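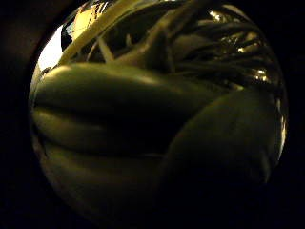 Gripper and camera comparison: frequently asked questions

Last updated in August. Questions about the Tranatau loan set are on a separate page.

What are you comparing?

Two hand-held grippers and one sensor glove. The grippers are the Tranatau and the Jullach. The glove is the Verhoeven. All of them record someone doing a task by hand, and the recordings are then used to train the arm at our Brestinport workshop.

Why are there no scores on this page?

The scores are in the results table, which is updated after each round. This page covers how we run the tests and what to watch for if you want to run them yourself.

Which camera do the grippers use?

Both take the same wrist camera with a fisheye lens. We fixed the camera first so that any difference we find comes from the gripper. The picture is a circle with black corners. We crop it before training and keep the original files.

Is a fisheye lens worth the trouble?

For table work, yes. A normal lens at the wrist loses the target as soon as the fingers close around it. The fisheye keeps the surroundings in view, which helps the software work out where the gripper is. The cost is that things near the rim are bent and get fewer pixels. Anything you need to read or measure should be near the middle.

How do you set up the table for a trial?
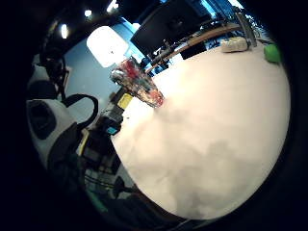 Each trial uses small parts that have to be picked out and moved, and we don't clear the surroundings first. A clean table gives good tracking and tells you very little about how the gripper will do in a normal room. Lighting matters more than clutter. A big white lamp like the one behind the clear container of colored pieces will wash out to pure white, and the tabletop next to it goes patchy. Before you start recording, move the gripper through the whole task once and check the exposure at every stop. If the parts disappear into the glare at any point, move the lamp.

How many recordings go into one round?

2000 for each device. After we throw out the bad ones the number drops. The Tranatau finished its last round with 1603 usable recordings.

What counts as a bad recording?

Lost tracking, dropped frames, or a hand over the lens for more than a moment. Slips and missed grasps are kept and marked, so they can be counted.

Can I use the glove and a gripper together?

Yes, but record them as separate streams and start both from the same controller. Route the glove cables along the forearm. If they hang loose they end up in the gripper camera's view and can catch on the table edge.

How long does a session last?

We stop after six tasks and take a break. Grip gets sloppy when people are tired - you can see it in the force data before they say anything.

Do I have to calibrate every time?

Calibrate after any knock to the camera mount, and whenever you swap fingers. Otherwise once every 14 sessions has been enough for us.

Will it work with my arm?

If your controller accepts position commands over a network connection, probably. Check the adapter plate first. The Jullach needs its own plate and the Tranatau does not.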